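Home | Projects | Reports | Partners | Contact

Household Handling Study: interim report to Asent
Saturday, August 25, 2018
Prepared by Folke Strand, Pickering workshop

Work in this period covered two chores, table clearing and shelf restocking. Both used the Uvska two-finger tool.

Clearing: 42 trials, 38 completed without help. Cups and boxes gave little trouble. All four failures were with cutlery lying flat, where the pads closed above the handle. A person does the same table in a fraction of the time, and we do not expect that to change under this grant.

Restocking: 19 trials, 11 completed. Soft packets remain the main difficulty. Aleksandra Kołodziej has rewritten the approach routine and will repeat the set on the Grastero shelving.

Glare on pale tabletops still upsets the detection of thin objects. Diffusers are on order.

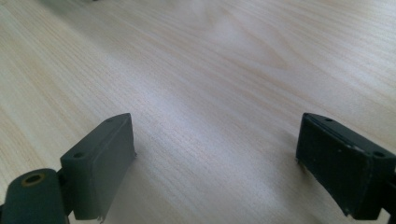
Fig. 1. Gripper fingers over the wood-grain tabletop, with reflected light between the pads.

Pad wear is uneven and will be logged weekly. Neither chore is ready for unattended use. The next report is due in December.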